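Ticket 118: Marker pose jumps during bathtub wiping episodes
Project: Meltness
Component: hand-held gripper tracking
Status: Closed
Opened: 11 Oct 2018

Summary
Replaying the wiping episodes from the tub station gives a gripper path that jumps sideways partway through a stroke, then comes back. The jump is up to 2 cm. The policy trained on this batch copies it, so the arm twitches at the same spot on the rim.

Steps to reproduce
Load any tub episode from the second batch. Run the marker pose solver with the default settings. Plot left and right gripper positions against time. The jumps show up on either side, seldom on both together.

What we checked first
Clock sync between the head view and the gripper views was fine. Camera calibration was redone with the Raltar board and came out the same as in February. Swapping left and right grippers made no difference, so we ruled out a bad cube.

Both cubes have to be solved from the head view while the operator reaches over the rim.

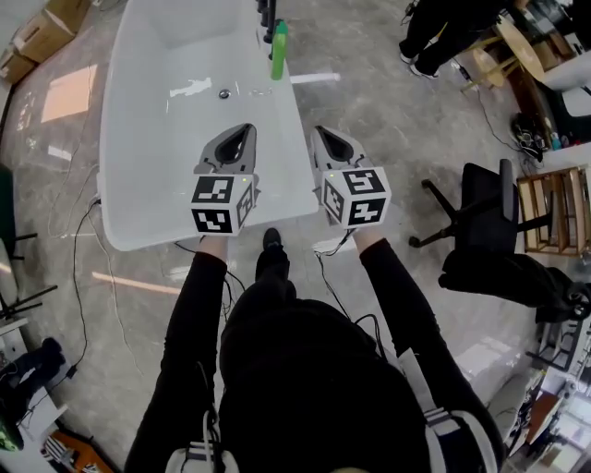

Tien-fu Peng: I'd look at the solver before anyone re-records. When only one face of a cube is square to the camera, a flat marker has two poses that fit nearly as well, and the solver picks whichever has the lower error in that one view. A bit of glare on the print is enough to flip it. Can you log the error for both candidates?

Update
Logged both. On the bad stretches the two candidates are almost tied, and the solver swaps between them. On the good stretches the gap is wide. That matches the comment.

Changes tried
Raising the exposure limit made it worse. Averaging over a longer window hid the jump but rounded off the ends of each stroke – no good for wiping, where the turn at the rim matters. Solving all visible faces of a cube as one rigid body fixed most of it. For the rest we now keep the candidate closest to the previous pose and check it against motion from the gripper's own view.

The gripper view doesn't need markers for this step. It tracks fixed features in the room from one view to the next, and anything with a hard edge will do.

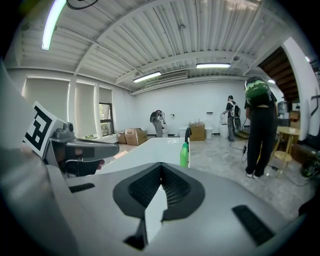
Does the fix mean the old episodes have to be recorded again?
The old episodes can stay. Raw video was kept for all of them, so rerun the solver with the rigid body option on and rebuild the dataset from the new paths.

Result
Reprocessed 2,000 stroke segments with the new settings. No sideways jumps left in the plots. The policy was retrained on the Endon machine with nothing else changed, and the twitch at the rim is gone.

Still open, moved to a separate ticket: short dropouts when a forearm covers a cube completely. The path is filled from gripper motion alone there and drifts a little – fine for wiping, probably not for anything that needs a tight grasp.

Rigid body option is now the default in the Odukoya branch. Pull before processing new batches.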